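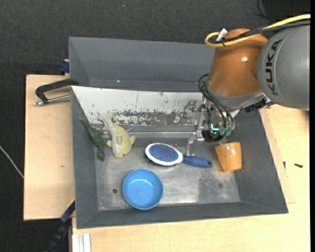 Hoses on a bin-picking KUKA keep chafing at the wrist
Posted 2023-10-28 in Cells and Fixtures

Grokstead
I look after a picking cell with a KUKA arm over a metal-bottomed bin. It picks assorted household bits and toys, so the wrist turns every which way. The thin black hoses loop out past the collar and down to the gripper, and I'm replacing one every 600 picks. My manager has started calling them consumables. I've tried a shorter loop, which popped off its fitting, and a longer one, which went fishing in the bin. The paint on the back panel is also worn to rags along the bottom. Same problem or a separate one?

Ralska
Cable ties.

Nimri
With respect to the above, cable ties are how I got through 14 hoses one February.

Put the arm in manual at low speed and turn the last axis to both ends of the travel your program uses. Watch where the loop goes tight, and set the length there with a bit of slack. Then limit that axis in software. Mine was happily winding itself almost a full turn to pick up a spoon. I keep it within 105 degrees either side and the picks are no worse.

Anchor the hoses at the collar with a soft strap, snug enough to hold and loose enough to slide a fingernail under. Check the fittings for side pull while you're there.

The paint is a separate job. Something is rubbing along the bottom of that slope, so jog to your furthest back pick and look at the clearance between panel and gripper linkage. I'd bring the pick limit in by 6 mm before repainting, or you'll be painting it again.

Grokstead
Axis was going all the way round for a hairbrush. Limited it, strapped the hoses, new loop goes in tomorrow. Manager wants to know if we can return the spare hoses.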